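Cermont rig, bench notes, February

Left arm back on the bench after the cable swap. Homed both arms at 9.40 and let them idle for 20 minutes before touching anything. Wrist pitch on the left still had a bit of play at the end of travel, so I took up the tension a quarter turn and homed again. Play gone on pitch, yaw unchanged.

Grip limit on the left driver was at 300 in the config, which is the old value from before the swap. Put it up to 372 and saved it as a new profile so the old one stays available. Right arm left alone at 224.

Then on to the suture pad with a curved needle. Left driver holds the needle, right one stays open on the other side of the cut until it is wanted.

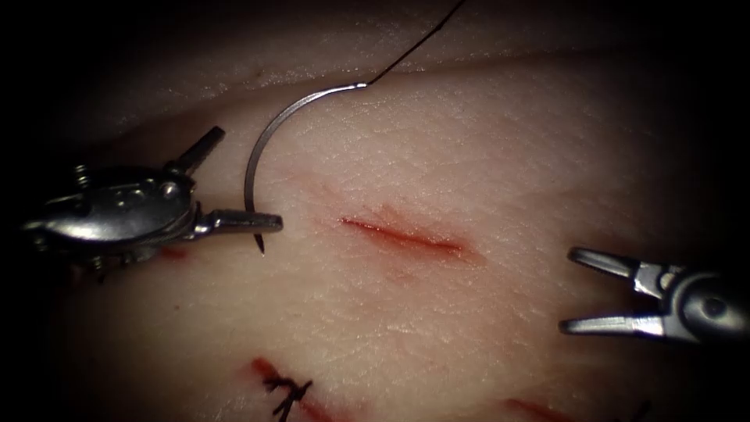

Florian asked whether 372 would mark the jaw faces, and said he would sooner see the limit come down again once the new cable has bedded in. Fair point. I will look at the faces under the magnifier at the end of each day this week and write down what I find. If they show wear I will go back to 300 and see if the needle turns in the grip.

Other jobs done before lunch:
Wiped down both wrists and checked the screws. One on the left took a small nip.
Cleared thread ends out of the tray.
Relabelled the spare cables from Poulain. Two bags had the same number on them.

Afternoon was thread handling. Right jaws closed on the strand near the cut, long end lying over the pad. I want the right arm limit kept low for this, as thread frays sooner than a needle bends. Slack matters too: a long tail can get round a wrist, so check both before homing and cut it if in doubt.

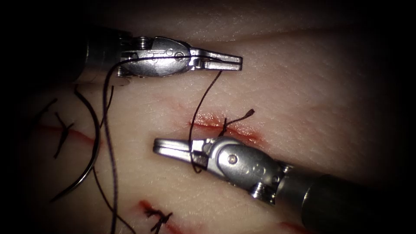 Negin would rather have the slack check written into the start-up sheet than left in this book, and wants the homing speed halved whenever there is thread on the pad. Agreed on both. Sheet to be changed by whoever is on the rig next.

Still to do: yaw on the left, order two more pads, copy the new profile to the Mudville machine.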